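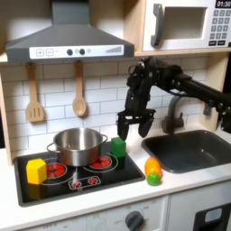
Ghoneim Bench Practice Pack, second edition
Reviewed by Touran Mousavi, 24 October 2024

I have a shelf of safety binders and I have regretted buying most of them. The Ghoneim Bench Practice Pack costs 118 pounds and claims to set out good practice for small robot arms working on everyday objects at a bench. For that you get a rulebook, a set of wipe-clean layout cards, a roll of floor tape and a log book. There is no arm in the box and no software. You are paying for somebody's opinion on how to behave.

We used it at Stanitholm on our kitchen bench, where a black arm with a two-finger gripper moves blocks, play vegetables and a steel pot between the hob, the worktop and the sink. Tharindu Miah did most of the running and I did most of the complaining. In all we logged 733 attempts under the Ghoneim rules before I sat down to write this.

The rulebook

It has 8 chapters. The first two are general safety and I could have done without them. If you need a book to tell you to find the stop button before you switch on, you shouldn't be switching on. They also borrow the tone of the big industrial standards without quite saying which clauses they rest on, and that bothers me. A reader new to all this could come away thinking that a filled-in Ghoneim checklist counts as a risk assessment. It doesn't, and the sentence admitting as much is in small type inside the back cover.

Chapter 3, on start positions, is better. The rule is that every run begins from a written layout, with each object placed against a named landmark: "front left corner of hob", "back right corner of hob", "bare worktop, right of hob". Our yellow block and green block sit at exactly those two corners, one upright beside the front burner and the other behind the back one with the pot next to it. I expected this to be fussy and slow. It is fussy. It is also the one part of the pack that I'd keep if you took the rest away, as Tharindu and I had been putting "the same" layout out in noticeably different ways for weeks and arguing over whose was right.

Then comes rule 3.6: no two loose objects may touch at the start unless contact is part of the task. I disagree with it. We often leave the orange vegetable right up against the round green one, and I want the arm to face that. Real worktops are full of things leaning on other things. The book allows it if you fill in a variation form, and the form is a full page. After a few of those you start nudging the objects apart to save the paperwork, and a standard that pushes you towards easier tests has something wrong with it.

Overhead clearance

Chapter 4 asks you to list everything that hangs or sticks out above the working area. Fair enough. Our kitchen has a slotted spatula and a spoon hanging under the hood, right over the hob, and a curved tap behind the sink. I'd stopped seeing them. The chapter gives you a table for fixed items and a table for loose ones, then never says which table a spoon on a hook belongs in. I wrote to ask and was told it was "a matter for the site". We put ours down as loose.

The waiting position rule is also too vague. The arm should wait "clear of the objects", with no distance and no direction given. A gripper held over the gap between two objects, fingers down, is clear of both on a strict reading. Abbas Azimi at Grekbridge reads it that way. I don't. Two sensible people with the same page in front of them should not end up with different rules.

Looks and labels

Chapter 5 deals with things that might mislead a camera: shiny metal, strong shadows, printed numbers. It wants shiny pots dulled or left out. I refused. Our pot is steel with a brushed, reflective inside, and so are plenty of pots in plenty of homes. The advice on shadows is sounder – write down where the lamps are and don't move them between sessions – and I've no quarrel with it.

It also wants any display or dial photographed at the start of the day and again at the end. Our toy microwave says 01:30. I have dutifully recorded this every working day and learned nothing from it.

The cards, the tape and the log book

The layout cards are good. They wipe properly and the blank hob outline is close enough to ours to be useful. The tape lifts at the corners. I had to redo our floor line before the first week was out, and I'd suggest buying your own.

The log book is a disappointment. There are 2 boxes for the outcome of a run, pass and fail, and nowhere to put the run where the arm got the block into the pot and shoved the pot half off its mark doing it. Tharindu invented a third column in pencil. A supplement is promised for December with "extended outcome codes", sold separately. I think that ought to be free to anyone who bought this edition.

Would I buy it again?

For a school or a club starting from nothing, perhaps, provided a grown-up reads the inside back cover first. Saturnino Tejada uses it with his beginners at Culcombe and likes having something to point at when they cut corners. For a bench that already keeps decent notes, I'd borrow a copy, take chapter 3 and the clearance tables, and write the rest yourselves.

Rulebook: three out of five. Cards: four. Tape: one. Log book: two, and one of those is for Tharindu's pencil.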